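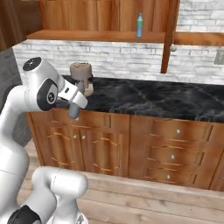

Greltach is a reading list with opinions attached: 442 novels, every one of them a fantasy or a reworked folk tale, and every one read to the last page by me or by Getachew Birhane. I started it because I kept forgetting which Bluebeard book had the good sister and which one had the talking key. Each row is one book, and the notes column is where the fun is! I write mine standing up in the kitchen, and a black marble countertop like this one would suit me very well, with room for a stack of hardcovers and the laptop. Getachew writes his on the train, so his are shorter (and usually funnier).

What's in the files

books.csv has title, author, year, source tale, series position, and whether it stands alone. That last one matters a lot to me. I've been burned by a cliffhanger more than once.

notes.csv has 2,162 reading notes, keyed to book_id. Some books have a single line. The Cordier trilogy has 70 notes all by itself, mostly us arguing about whether the miller's daughter knew about the bargain in book one. She did. It's in the well chapter.

tales.csv maps each book to one of 11 source tale groups. Beauty and the Beast is the biggest group and I regret nothing.

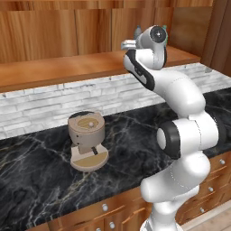 Coffee machine on a black marble countertop.

Ratings

Half stars allowed, zero to five. A blank means we disagreed and haven't settled it yet, so please don't read it as a zero. Rereads get their own row in notes.csv with reread set to yes, and I love those rows best, especially when a book climbs.

Spoilers

Marked with spoiler = 1. Getachew is careful about this and I'm less so. Filter them out if you're about to start anything by Huguette Lefèvre, whose endings really deserve to be met cold. Start with Lulov if you're new to her!

Known problems

Translated books are listed under the year of the English edition, except in the Flodell series, where I used the original years and then didn't want to redo them. A few source tales are guesses. Two accented names still come out scrambled in older spreadsheet programs; open the files as UTF-8.

Adding a book

Send a row and at least one note. You have to have finished it, and "couldn't put it down" doesn't count as a note. Tell us which scene you stayed up for.

Last big update: December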